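Vostard FAQ

Quick answers, mostly to stuff people keep mailing us. Will tidy up later.

What is Vostard?

A way to train a robot policy from hand-held gripper recordings of small bench jobs. Cutting, folding, holding something thin while something else pushes on it. No teleoperation. The person just works, the wrist view gets recorded, we learn from that.

What does the input look like?

Wrist-view video plus gripper width plus pose. Usually close up, lots of glove. For the cutting subset it's shears near the work, a hand right next to the blades, not much else to go on.

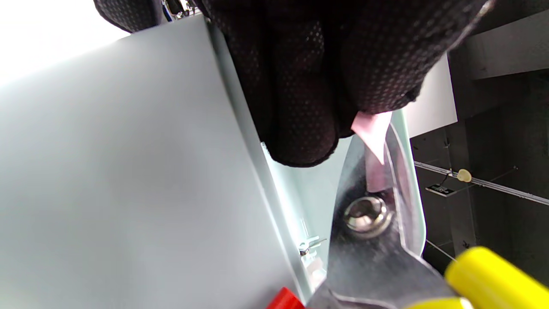
Sustolholm, October 21, 2025

Everything below refers to the release with this date. Older numbers from the September draft are wrong, please don't cite them.

How many demos?

655 in total, over 13 tasks. We started with more and threw a lot out – bad pose tracking, mostly. After filtering for usable contact segments 419 are left, and those are what the main results use.

What's the actual method?

Short version: we split each demo at contact changes, then train one policy conditioned on the segment. Hand touches material, new segment. Hand lets go, new segment. The boundaries come from a small network we labeled 2,000 clips for, by hand. Boring week.

Why paper?

Cheap, thin, and it folds in ways a policy has to react to. A block sits still. A flap doesn't. Also easy to tell if the fold failed. 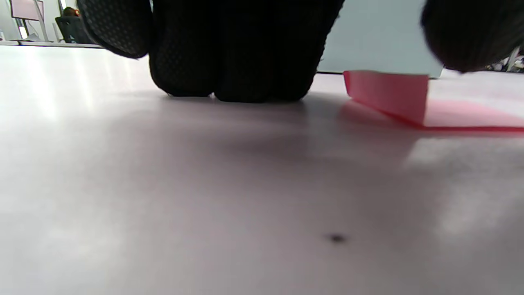 Folded pink paper, one flap standing, on a white tabletop.

Does occlusion kill it?

Sometimes. Gloved fingers take up a big part of the view and the material is half hidden. Masking the glove out made things worse. Our guess is the policy uses finger shape as a cue for what the material is doing. Not proven, so treat as a guess.

Why not add an overhead camera?

Tried it on the Grorell bench. Helped on folding, did nothing for cutting. More calibration, more ways to break. Left out.

Do the gloves matter?

Yes. Keep them the same color in training and test. We use black. Bare-hand test clips dropped the segment network badly and we havent fixed that.

Does background clutter matter?

Less than we expected. People and screens and shelves are in view all the time. We crop lightly and leave the rest in.
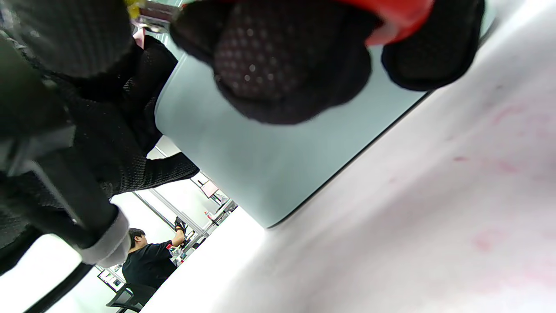
One reader comment, pasted in as is: I ran the segment splitter on my own drawer-opening data and it cuts way too often. Every little slip counts as a contact change. Is there a threshold somewhere or do I have to retrain?

There is a threshold, in the config, set low becuase thin material needs it. Raise it for rigid objects. If it still cuts too often, retrain on a few of your own clips first.

Can I get the data?

The filtered set, yes. Raw recordings, no – too big and not cleaned. Ask through the Hanrahan page.

Will it run on my arm?

Only tested on ours. Parallel gripper, same finger length as the hand-held one. Different fingers, expect to redo the width scaling.

Next version?

No date yet. Bare hands are first on the list.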